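The Prelberg community sewing room will stay open two extra evenings a week from March, after a waiting list for its beginner classes grew too long for the current timetable.

The room, on the upper floor of the old Lubis button factory, opened with one long cutting table and a handful of donated machines. It now has 412 registered members, most of them from the streets on the east side of the river. Until now it has closed at 5 p.m., which left out many people who work during the day.

Under the new hours, the doors will close at 9 p.m. on the two added evenings. One will be set aside for a taught class in basic home sewing – hems, cushion covers and simple curtains – and the other will be open bench time for members who already know how to use the machines.

"We kept getting calls from people who had bought fabric and then had nowhere to sew it," said Nurnska Street resident Hidayah Chong, who has taught the daytime class for 3 years and will also lead the evening one. "A curtain is mostly straight lines. If you can measure and press a hem, you can make one in an evening or two."

The class will run for four weeks at a time. Members pay no extra fee, but they need to bring their own fabric and thread. Printed cotton is the usual choice for a first curtain, and the class will cover how to match a pattern where two widths meet. Fabric should be washed and ironed before the first session.

Nadex, the hardware supplier on the ground floor, has agreed to sell curtain rods and hooks to class members at a reduced price. The shop will also cut rods to length while people wait, as long as they bring the width of the window with them.
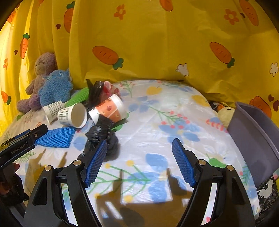

A yellow curtain printed with carrots, flowers and hearts

Places in the first evening class will go to people on the waiting list, in the order they signed up. Any seats left over will be offered at the front desk. Members who only want bench time do not need to book, but they must have done the short machine safety session, held on request during daytime hours.

The side entrance on Nurnska Street will be used in the evenings, as the main gate is locked at 6 p.m. Bikes can be left in the yard. The elevator is still out of service – anyone who needs help with the stairs should call the desk before coming.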